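Soft Start, Small Board

Switching a mains transformer on at the wrong moment in the cycle can trip a breaker that carries the same load all day without complaint. The cause is inrush. If the core is left magnetised in one direction and the supply returns in the same direction, the core saturates and the winding behaves for a few milliseconds like a piece of wire.

The usual cure in small workshops is a resistor in series with the primary, shorted out by a relay after a short delay. It works, but the delay is normally set by a capacitor, and capacitors age. A supply that started cleanly when new will, some winters later, close its relay early or fail to close it at all. In the second case the resistor stays in circuit and cooks.

Paavo Laitinen's board, sold as a bare kit under the name Ultach, moves the timing to an 8-bit microcontroller. The resistor and relay remain. What changes is that the controller watches the zero crossings through an optocoupler, waits for 5 clean cycles, and only then applies power through the resistor. The relay closes 100 milliseconds later. If the voltage on the load side has not risen as expected, everything is dropped and an LED flashes.
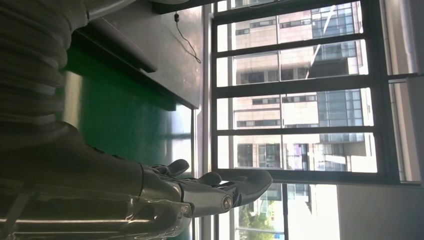
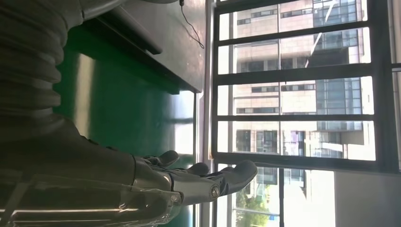
Words: Ragnheiður Østergaard
Friday, February 1, 2019

The firmware is short. One timer, one interrupt on the crossing input, and a state variable with four values. Laitinen wrote it in C and has kept it readable, with one exception: the debounce on the crossing signal is done by a shift and mask that takes a while to follow. A comment would help. The version supplied in November had none, and the present one has a single line which describes an older method.

Kauko Juntunen, who repairs amplifiers in Skatthorpe, fitted the board to a power supply with a large toroidal transformer. His fuse had been blowing on perhaps one start in ten. He logged 40 starts with the board in place and lost no fuses. He did find that the relay supply dipped when the coil pulled in, enough to reset the controller on two occasions. A larger reservoir capacitor cured it, and the kit now includes one.

Two points on construction. The slot milled under the optocoupler must be kept free of flux, as it provides the isolation distance between mains and logic. The series resistor should stand clear of the board on its leads, and it should be a wirewound type with a thermal fuse clamped to it. The instructions mention the fuse only in the parts list.

The programming header is on the logic side, but the board must still be unplugged from the mains before a programmer is connected. The drawing for an enclosure, by Onni Hyvönen, is in the kit's folder of files and allows for a cable gland at either end.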